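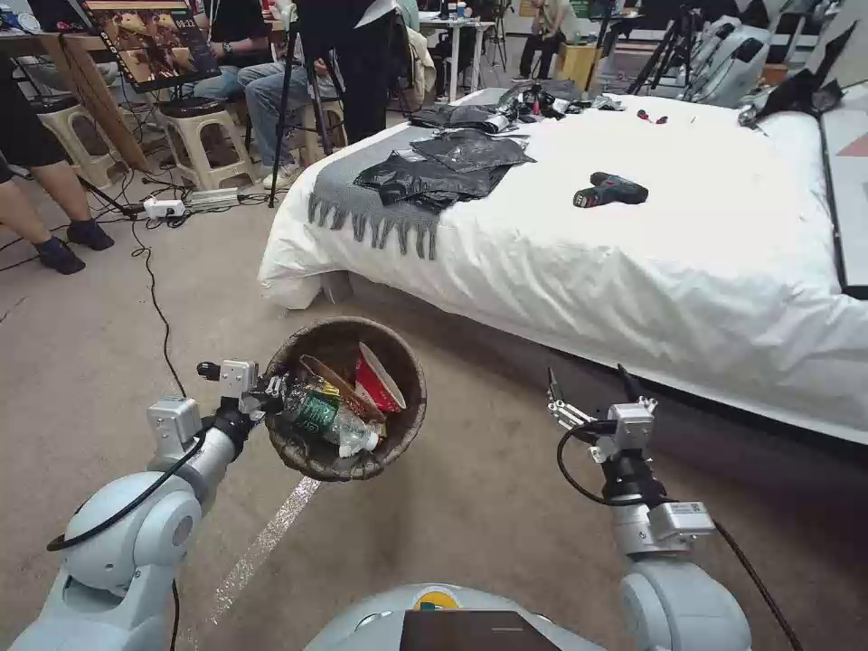 Wanted: people to tidy a bedroom with us

Hi, I'm Tania Roy, and I look after sign-ups for the Lostari tidying study. We're looking for people who can spare two hours on a Sunday in May to put a messy bedroom back in order (yes, we pay you for it!).

You'd get a woven basket for the trash, the bottles and paper cups and so on, and then there's the bed. Oh, the bed. Think crumpled plastic bags on top of a nice fringed throw, a cordless drill on the duvet, cables in a tangle. I'd love to see where you start, because my colleague Jacobus and I have never once agreed on it!

You should be 18 or over and fine with bending and kneeling on carpet. No cleaning experience needed, and messy people are very welcome – I'm one myself.

Pay is 500 rupees for the short morning visit or 1,000 for the full two hours, plus tea. Please wear socks, we leave shoes at the door.

To join, write to me or Piyumi Liyanage through the Lostari contact page and tell us which start time suits you, 9:30 or 1:00.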